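Squares

My aunt Reet Lūse taped floors for a living. Theater floors mostly, and once the whole lobby of the Brandholm hotel, so that the wedding people would know where to put their chairs. She could pull a straight line off a roll without looking down, chatting the entire time, and then tear it with her thumb. I got her last name and her bad knees and none of the tape thing.

So of course I told the people at Undel that I could do it. It was March, rent was due, and the woman on the phone said "can you lay out a grid?" and I said sure, I grew up in it! Which is sort of true. I used to hold the roll.

I showed up Monday with brown paper, a pencil, and blue painter's tape from Avotiņš, the hardware store with the cat in the window. The big table took the paper just fine. I smoothed it down with my forearms like I was icing a cake and felt pretty good about myself, and then I started on the tape.

The thing with tape is that it remembers. You set it down a hair off and you think, well, I'll steer it back, and now you've got a bend, and the next strip has to decide whether to follow the bend or follow the truth. Mine followed the bend. I also tore a strip too short, looked at it for a while, and went to eat my sandwich.

"It's supposed to be squares," said Tuvmont, who everybody called by his last name and who had come over to borrow my pencil.

"They're squares," I said.

"That one's more of a door."

I called Reet on my break. She's 4 hours away by bus and she picks up like she's been sitting on the phone. I sent her what I had and listened to her breathe through her nose.

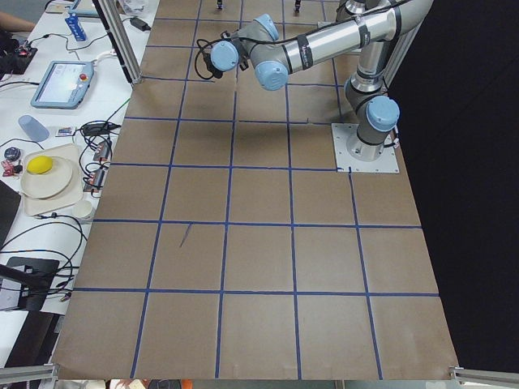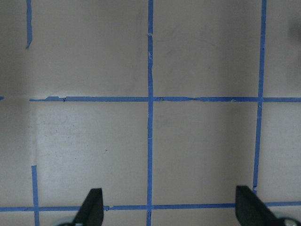

Blue tape on the table.

"Who taught you to tear like that?" she said.

"You did."

"I did not. You were holding the roll and looking out the window." Then she got quiet, and I could hear her kitchen radio going. "You know the Brandholm lobby? The bride's side was crooked. I saw it when they were already walking in. I stood behind a plant the whole ceremony, sick to my stomach, over a crooked line of tape."

"Did anyone say anything?"

"A man told me it was a lovely floor."

I asked her if I should pull it all up. There was over half a roll left and I had until six. She asked whether the paper would rip and I said probably, and she made the noise she makes when soup needs salt.

"Leave the long ones," she said. "Fix the short one. Push it down with your thumbnail, all the way along, and for heaven's sake talk to somebody while you do it. You go crooked when you concentrate."

So I put her on speaker, next to the roll, and she told me about her neighbor's boiler, and I started again at the torn end.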